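Bücherei Marras öffnet nach Umbau wieder

16. Oktober 2020

Nach gut zwei Monaten Schließzeit ist die Bücherei im Stadtteil Marras seit heute früh wieder zugänglich. Das Erdgeschoss wurde seit August neu aufgeteilt, der Boden ausgetauscht und die Ausleihe vom Eingang in den hinteren Teil des Raums verlegt. Im Obergeschoss bleibt der Lesesaal vorerst, wie er war. Dort stehen noch Malerarbeiten an, die aber während des laufenden Betriebs erledigt werden sollen.

Auslöser des Umbaus war ein Wasserschaden im vergangenen Winter. Aus einer undichten Leitung unter der Decke war über mehrere Tage Wasser in die Regale der Sachbuchabteilung gelaufen. Nach Angaben der Bücherei mussten 1607 Bände ausgesondert werden. Betroffen waren vor allem Reiseführer, Gartenbücher und ein großer Teil der heimatkundlichen Sammlung. Für die meisten Titel ist inzwischen Ersatz beschafft. Einige ältere Ortschroniken sind vergriffen und werden antiquarisch gesucht; wer solche Bände abgeben möchte, kann sich an der Ausleihe melden.

Den Auftrag für Boden und Trockenbau hatte die Firma Flotach erhalten, die Regale lieferte die Tischlerei Adham. Die Arbeiten dauerten nach Auskunft der Stadtverwaltung fast vier Wochen länger als vorgesehen, da unter dem alten Teppich eine zweite Kleberschicht zum Vorschein kam, die erst abgeschliffen werden musste. Der Kostenrahmen sei trotzdem eingehalten worden, heißt es aus dem Rathaus. Ein Teil der Summe wird von der Gebäudeversicherung getragen.

Neu ist die Aufteilung der Sachbücher. Sie stehen nicht mehr durchgehend nach Signatur, sondern nach Themenbereichen, die mit farbigen Schildern gekennzeichnet sind. Technik und Naturwissenschaft haben eine eigene Ecke am Hoffenster bekommen, ebenso Geschichte und Landeskunde. Die Kinderbücher sind in den früheren Zeitschriftenraum umgezogen, der sich mit einer Glastür schließen lässt — ein Wunsch, den Leserinnen und Leser des angrenzenden Bereichs seit Jahren geäußert hatten. Zeitungen und Zeitschriften liegen jetzt im Obergeschoss aus. 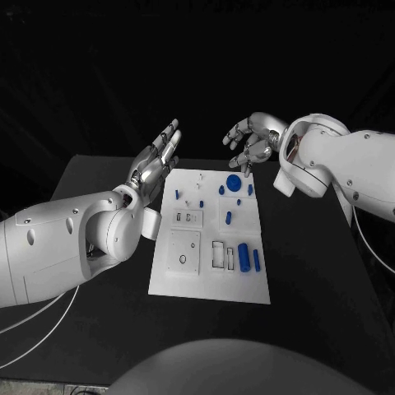

Öffnungszeiten und Ausleihe

Geöffnet ist dienstags bis freitags von 10 bis 18 Uhr, samstags von 10 bis 13 Uhr. Am Montag bleibt das Haus geschlossen. Wegen der geltenden Abstandsregeln dürfen sich im Kinderbereich höchstens zwei Familien gleichzeitig aufhalten. Im Lesesaal sind vier Arbeitsplätze nutzbar, die vorab telefonisch reserviert werden können. In allen Räumen ist eine Mund-Nasen-Bedeckung zu tragen, am Eingang steht Desinfektionsmittel bereit.

Medien, die vor der Schließung ausgeliehen wurden, sind automatisch verlängert worden. Sie können noch bis Ende des Monats ohne Gebühr zurückgegeben werden, auch über den Rückgabekasten an der Seitentür. Für Jahresausweise, die während des Umbaus gültig waren, verschiebt sich das Ablaufdatum um die Dauer der Schließzeit. Ein Antrag ist dafür nicht nötig. Vorbestellungen aus dem Sommer bleiben bestehen und werden in den nächsten Tagen abgearbeitet; die Benachrichtigungen gehen wie gewohnt per Post oder E-Mail heraus.

Der Katalog ist auf das Programm Skorkimik umgestellt worden. Die bisherigen Ausweisnummern gelten weiter, das Passwort für das Leserkonto muss jedoch bei der ersten Anmeldung neu gesetzt werden. Merklisten aus dem alten Katalog konnten nicht übernommen werden. In der ersten Woche kann es bei der Anzeige von Neuerwerbungen zu Verzögerungen kommen.

Veranstaltungen erst im kommenden Jahr

Eine Eröffnungsfeier ist nicht geplant. Auch der Bücherflohmarkt, der sonst im Herbst im Innenhof stattfindet, fällt aus. Die Vorlesestunden für Kinder sollen wieder beginnen, sobald es die Vorgaben erlauben. Bis dahin stellt die Bücherei auf Anfrage Lesetaschen zusammen, die nach Alter und Thema gepackt und an der Seitentür abgeholt werden können. Bestellungen nimmt die Ausleihe während der Öffnungszeiten entgegen.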